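Flademitz Kuroda 2 Programmable Charger: One Flying Season In

I put off replacing my old charger for much too long. It took the better part of an evening to bring a pair of flight packs up, it never told me anything useful, and the fan sounded like a hair dryer. The Kuroda 2 has been on my bench since spring and I'm happy to say I look forward to charging day now (yes, really). If you fly electric, or even if you only need to keep receiver and transmitter packs healthy for a gas model, there's a lot to like in this box.

First impressions

It's smaller than I expected. The case is metal, the rubber feet grip, and the balance ports sit on the right side where the leads don't have to cross the screen. It weighs 649 grams without the power cord, so it goes in my field box and I forget it's there. The power supply is built in, but there's also a DC input on the back if you charge from a big battery at the field.

You get two completely independent channels. I can balance a 4S flight pack on one side while the other brings a NiMH receiver pack up slowly, and neither one cares what its neighbor is doing. Each channel has its own buttons too, so there's no flipping back and forth and wondering which battery you just told to start. I did that once with the old charger and I would like to never do it again!

Setup

The menus make sense. Pick the chemistry, pick the cell count, set the current, hold the button. If the cell count you chose doesn't match what the charger reads through the balance lead, it stops and says so in plain English. You can save a profile for every pack you own and give it a name - I have one for my sport plane, one for the sailplane and one for the transmitter.

Two settings I'd change right away:
Turn the end-of-charge beep down. It comes set to maximum and it is LOUD.
Set the safety timer yourself. The default is on the short side for big packs, and it'll cut a slow charge off before it's done.

Charging

This is where I got excited. At 1C my 4S packs come off with the cells matched to within a few millivolts, and the screen shows every cell the whole time. The internal resistance readout is the part I use most. I wrote the numbers on a piece of tape on each pack back in the spring, and by late summer I could see that one of them was getting tired well before I felt it in the air. That pack is on ground-testing duty now.

Storage mode works nicely as well. It will charge up or discharge down to get there, though discharging a big pack is slow. Start it before dinner, keep an eye on it, and it'll be finished sometime after the dishes are. I never leave lithium packs charging unattended, no matter how good the charger is, and neither should you.

At the field

I took it along to our electric fly-in at Grivesgate and ran it from a deep-cycle battery all day. The screen was readable in full sun if I tilted it back a little, and the fan only came on when both channels were working hard. Several people came over to look at it, and I think I talked more than I flew. With the charger minding the packs (and me minding the charger) I could sit down for a change.

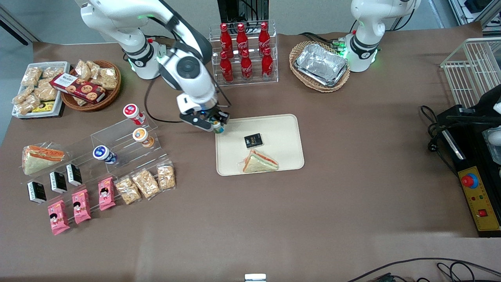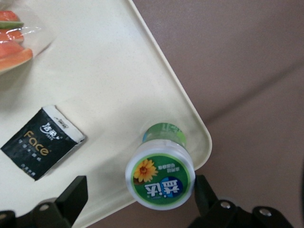
What I'd change

The power cord is too short. Mine doesn't reach from the bench to the outlet, so I've got an extension on it. The balance boards that come with it are fine, but they aren't keyed very firmly and I've had one wiggle loose. I switched to a Bomitz board with a longer lead and it has stayed put.

Firmware updates need a computer and a cable that isn't in the box. The update itself went without trouble, but a cable would have been a nice touch at this price.

Price and verdict

I paid $231, with shipping included. You can certainly spend less, and if you only fly small park models with one or two little packs, a single-channel charger will do you fine. For anyone with a mix of chemistries and a growing pile of batteries, I think this one is worth every dollar. My old charger has gone to the back of the shed, where it runs the occasional glow igniter battery - mostly to hear that fan again.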